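November
Posted by the Sekthorpe workshop desk

Section 4. Wiping and Scrubbing Tasks

Read this section before assigning any table or bench cleaning to the Marar arm. Firmware 2102 or later must be installed. Section 3 (gripper calibration) must be complete.

4.1 What the unit can do at present

The Marar will pick up a sponge, wipe a flat surface in straight passes and put the sponge down. It does not judge whether the surface is clean. Dried-on food, grease and anything in a seam remain a job for a person. Owners expecting an unattended kitchen should lower that expectation for this release.

4.2 Setting up

1. Clear glassware and cutlery from the work area.
2. Place the sponge flat, at least 30 cm from any table edge.
3. On the panel, select Chores > Surface > Teach.
4. Trace the boundary of the area by hand. Hold each corner until the tone sounds.
5. Set grip force to 13. Higher values squeeze water out on pickup.
6. Press Run and stay within reach of the stop button for the first full cycle.

CAUTION: Do not run the wiping cycle over a loose tablecloth. The cloth will travel with the sponge and take whatever is on it.

NOTE: Error 2975 means the jaws closed without meeting resistance. Reposition the sponge and repeat from step 3.

4.3 Sponge pickup 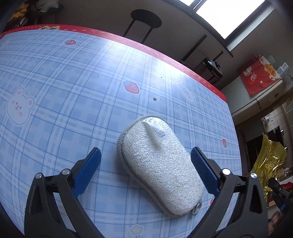

Pickup is the least reliable part of the cycle and should be practised separately, with wiping switched off. A patterned cloth is acceptable for this and makes a harder test than bare laminate. Start with the jaws open and one pad on either side of the sponge, as with the oval one on the blue plaid, so that both pads meet the grey rim and leave the nubby white top clear. A tag or fabric loop at the ends of a sponge may be left on – keep it out of the line of the pads. If daylight from a window is washing out part of the surface, draw the blind and teach the position again.

Fudano pads and Zondmont pads are not interchangeable. Re-run calibration after any pad change.

Comments (3)

benchtop_dad
Step 5 fixed my puddle problem. Still quicker to wipe it myself, but the kids like watching.

R. in Unit 4
Is there a cycle for round tables? Tracing corners doesn't make much sense on ours.

Sekthorpe workshop desk
Trace eight points and hold at each one. A curved boundary mode is not in this release.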